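Balloon Table Styling for a Small Party

I love a balloon on a table. It costs next to nothing, it makes everybody smile, and you can have a whole corner looking cheerful before your coffee gets cold! This is the method Chiamaka Amadi and I use for the spring get-togethers at Rerness, and it works just as well on a kitchen table at home.

What you need

A pale balloon, plus 2 spares
A dark tablecloth or a dark table
Scissors
A foil packet or two (tea, candy, seeds, whatever has a nice shine)
A brown jar or cup for loose bits
A soft cloth
A small clip and some thin string

Step 1. Wipe the table down with the cloth. Dark surfaces show every crumb, so be fussy.

Step 2. Blow up the balloon and stop early. You want an egg shape with a bit of give left in it, which is much prettier on a table than a tight, shiny ball. Mine are usually 11 inches across at the widest point. Knot it close to the neck.

Step 3. Put the balloon in the middle and try it both ways, on its side and standing on its knot. Standing looks fantastic, but it will need a finger on top until you've found the spot where it balances (a dab of putty under the knot helps a lot).

Step 4. Bring in the shine. Foil next to pale blue is my favorite combination of all! Hold the packet over the balloon first and see how the two look together before you settle on a place for it.

Step 5. If you want a packet to hang, run thin string from one corner to the clip. Keep metal edges away from the balloon while you do this.

Step 6. Put the scissors away last, closed, blades well clear. Bastien Hamel lost 2 balloons in one Saturday morning by skipping this, and they were the good ones from Kato.

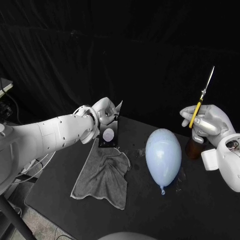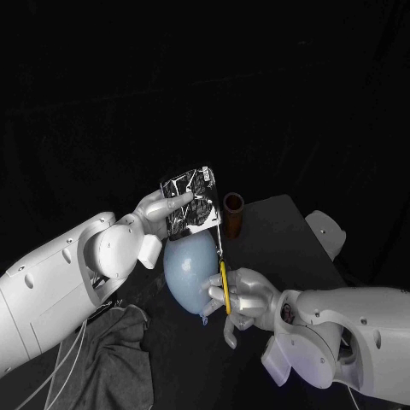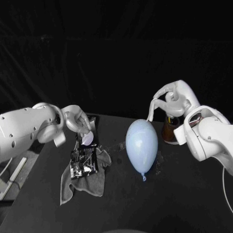

The pale blue balloon on the dark table, with a few of the bits and pieces.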